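Wrist camera sees almost nothing but the object being held. Keep those frames or cut them?

Posted in Robot Learning > Collecting Demonstrations
3 replies

endetti_bench
I'm collecting teleoperated demonstrations for a pick and place policy with toy food. One arm, a two-finger gripper, a white table, and two cameras: one fixed overhead and one small one at the wrist. The project is called Bultalham and the goal is modest. The arm should be able to take a named item and put it on a named surface when the other items have been moved.

So far I have 34 episodes with the banana. The item itself is the problem. It is the peeled kind with flaps that stick out, so it is wide and it sits close to the wrist camera once it has been picked up. Sometimes the view is still usable.

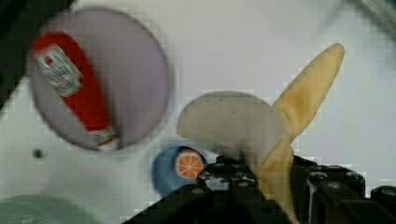 Wrist camera, banana in the gripper. Blue bowl with the orange slice and the ketchup bottle on its plate are both in view.

In a frame like that I would expect the policy to have enough to work with. It can see two places to put something and two of the other items. I have no complaint about those.

Other times I get this kind of view for a long stretch of an episode:
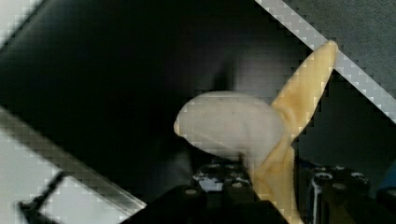
Wrist camera, same banana. Most of what is behind it is dark.

I can't tell from a frame like the second one where the plates are, so I assume the network can't either. My questions:

1. Should I cut the frames where the table can't be seen, or throw out the whole episode?
2. Would it help to use a different banana?
3. Is the overhead camera enough to make up for it? Both streams go into the policy at 10 frames per second, resized to the same size.

I have been labeling each episode with one sentence ("put the banana on the blue plate") and a success flag. No per-frame labels. Recording is done with Merholm, default settings, if that matters.

Here is what the overhead camera gives me, so you can judge the layout:
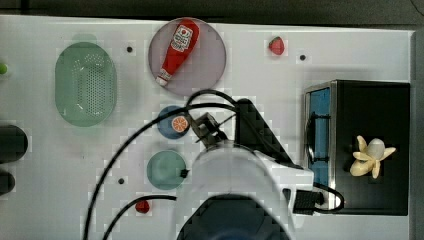 Overhead camera. The banana is on top of the black box at right, gripper next to the orange slice.

I can't move the wrist camera without redoing the calibration and I would like to avoid that.

Nerys Ifans
Don't cut frames out of the middle of an episode. If you are training with action chunks, the policy learns to predict the next stretch of actions from the current observation. Take out a section and the frame before the cut gets paired with actions that belong to a later position of the arm. You end up teaching it to jump. If you really want to exclude a section, keep the frames in the file and mask them in the loss. Most loaders let you do this with a boolean column.

I wouldn't mask these either, though. The arm is going to be in that position at run time too, holding the same item, with the same poor view. You want the policy to have examples of what the operator did there. What it needs to learn is that the wrist view is not much use at that point and the overhead view is. It can only learn that if both are present in training.

Two things I would check.

First, the overhead image. It shows the pink plate, the blue plate, the teal plate, the green colander and the box, so the places to put things are covered. But the arm comes in from the bottom and already hides part of the teal plate. Any episode where the teal plate is the target may have a period when neither camera has a clear view of it. Step through a few of those by hand. If the target is hidden in both streams for more than a second or two, move the plate farther out for the next batch.

Second, the operator. If whoever is driving the arm is looking at the table directly and not at the camera streams, they are using information the policy never gets. Have them drive from the two streams only for a few episodes. If they slow down or miss while carrying the banana, you have found a real gap in the observations. If they do fine, leave it alone.

On the banana: keep it, but add a plain one. The flaps change how it looks from every side, and with one item the network may tie the task to that shape. On our Chala set we had 1,229 episodes and a single mug, and the policy would not go near any other mug. We added 19 episodes with two other mugs and it got a good deal better. That is one result on one setup, so take it as such.

Also, decide on your words before you record more. Your label says "blue plate" and your caption says "blue bowl." If it's the same dish, pick one name and use it in every sentence. Same for the box. "Black box" is fine as long as nobody writes "oven" in the next batch.

gripwidth
Just use a smaller banana

tabletop_dan
Agree with keeping the frames. On question 3, resizing both to the same size is probably costing you in the overhead view, where each item is small to begin with. Crop the overhead image to the table before you resize. There is floor along the top and down the right side that you don't need. Use the same crop at run time, which I forgot once and spent an afternoon on.

The wrist frames look blocky too. I'd look at your video encoding settings before recording more. Raise the bitrate, record one episode, and compare it with an old one side by side. It won't get the banana out of the way but the edges should be cleaner.

endetti_bench
Thanks. It is the same dish, and I have changed all the labels to "blue plate." I tried driving from the streams only. Picking up was fine. Placing on the teal plate was slow and I missed it twice, so that plate is moving to the left for the next batch. I'll mask nothing for now and add a plain banana. Cropping the overhead view next — will post the numbers when I have a trained policy to compare.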